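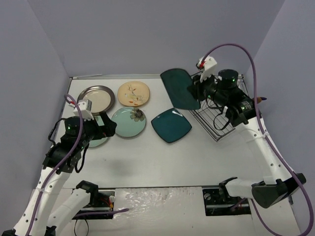

How Two Robot Arms Get Ready for Work

Two robot arms can put plates into a dish rack. But before they touch a plate, a person must take care of them. At Tilloseck, this person is Apinya Sangkhawat. She looks after the table with the arms every morning.

First, the power is off. This is the most important rule, and Apinya never skips it. A robot arm does not know that your hand is there.

Then she looks at the joints. A joint is a place where the arm can bend, like your elbow. Inside each joint there is a motor, and the motor is held by small screws. When the arm moves all day, a screw can become loose. Apinya turns each one softly with a small screwdriver – not too strong, or the white part can crack.

After this come the cables. The purple cable goes in a big curve over the gripper and down along the arm. Why is it not straight? Try to hold a string tight between your hand and your shoulder, and now stretch your arm. The string pulls! A cable needs some extra length, so the arm can move freely.

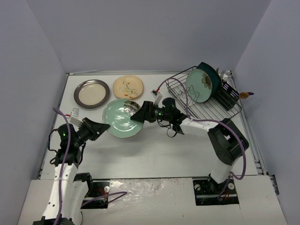 The gripper is the hand of the robot. Apinya wipes its fingers with a dry cloth, for a finger with grease on it can let a plate slip. When she switches the power on, little green lights shine on the motors.

Now she gives the arms a slow test. They open and close the fingers and go back to the starting place. If one arm stops a bit too far to the left, she must teach it again where "zero" is.

Her colleague Godfrey Shemweta writes everything in a notebook. Last November he changed one motor after 364 hours of work, and the old one is still in his drawer.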